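Armazenamento em portáteis de entrada de gama: o que muda com a revisão do Lekgate 12

26 jun. 2021

A Jetier começou a distribuir a segunda revisão do Lekgate 12, o portátil compacto que a marca posiciona abaixo da linha Meesuk. O processador, o ecrã e o chassis mantêm-se. A alteração relevante está no armazenamento: a memória eMMC soldada da primeira revisão foi substituída por uma unidade SSD em formato M.2 2242, com interface SATA, instalada num conector acessível pela tampa inferior.

Na ficha técnica a mudança ocupa uma linha. Em utilização corrente é a diferença mais visível entre as duas versões, sobretudo em arranque, atualizações do sistema e instalação de programas. A eMMC trabalha em modo half-duplex, ou seja, não lê e escreve em simultâneo, e tem uma fila de comandos curta. Quando o sistema descarrega uma atualização em segundo plano, o navegador fica à espera. A interface SATA também é half-duplex ao nível da ligação, mas o controlador da unidade gere as filas de forma mais eficiente e dispõe de mais canais para os chips de memória.

Os testes foram feitos com a mesma imagem de sistema nas duas revisões, bateria acima de metade da carga, transformador ligado e perfil de energia equilibrado. Cada medição foi repetida depois de um reinício completo. Na cópia sequencial de uma pasta com 1407 ficheiros, entre fotografias e documentos, a revisão anterior estabilizou em 115 MB/s depois de esgotada a cache de escrita. A nova manteve um débito superior durante toda a operação e não apresentou a quebra característica a meio da transferência.
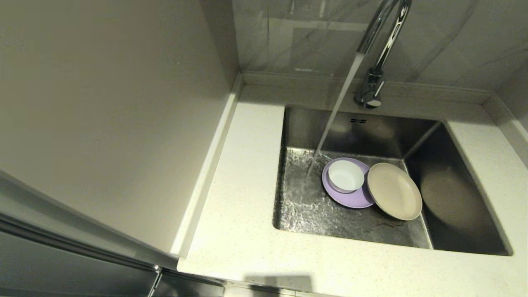
Nas operações aleatórias com blocos pequenos, a distância entre as duas é maior. É este o tipo de acesso que predomina na abertura de programas e na indexação de ficheiros, e é também aquele em que a eMMC mais limita um processador já de si modesto. Com a unidade nova, a ocupação do disco deixou de permanecer no máximo nos primeiros minutos após o arranque.

O consumo subiu ligeiramente. Em repouso, a unidade SATA só entra no estado de baixa energia se a gestão de energia da ligação estiver ativa, e a imagem de fábrica traz essa opção desligada. Convém ativá-la nas opções avançadas do plano de energia. Quem reinstalar o sistema a partir de uma imagem genérica deve confirmar o parâmetro outra vez, porque a instalação limpa repõe o valor predefinido.

A substituição da unidade exige a remoção dos parafusos da base e de um parafuso adicional que fixa o módulo. A tampa está presa por encaixes de plástico no bordo dianteiro; deve ser levantada a partir das dobradiças. O conector tem chave B e aceita módulos B+M. Unidades NVMe não são reconhecidas pelo firmware, ainda que algumas encaixem fisicamente. Também não há espaço para o formato 2280.

A memória RAM continua soldada, sem possibilidade de expansão. O leitor de cartões microSD é o mesmo e continua ligado ao barramento USB 2.0, pelo que serve para arquivo e pouco mais. A porta USB-C aceita carga e dados, mas a saída de vídeo depende da versão do firmware: os exemplares produzidos antes de abril precisam de ser atualizados. O ficheiro está na página de suporte da Jetier, na secção do modelo, e a instalação requer o transformador ligado.

Para identificar a revisão sem abrir o equipamento, basta consultar a etiqueta inferior. A primeira versão não tem sufixo; a nova apresenta o sufixo R2 a seguir à referência. As caixas são iguais e nem todas as lojas fazem a distinção nas páginas de produto. No Gestor de Dispositivos, a unidade antiga surge com a designação genérica do controlador eMMC e a nova com a referência do fabricante do módulo.

O distribuidor Lalville confirmou que ainda tem em armazém unidades da primeira revisão, vendidas com desconto. A diferença de preço só se justifica para utilizações muito leves, como terminal remoto ou leitura de documentos. Para trabalho diário com várias aplicações abertas, recomenda-se a R2.

Os proprietários da primeira revisão não têm via de atualização. A placa-mãe antiga conserva as pistas do conector M.2, mas este não foi montado, e a soldadura posterior anula a garantia. A Jetier não prevê um programa de troca.

Na próxima edição publicamos as medições de autonomia da R2, com a gestão de energia da ligação SATA ativa e inativa.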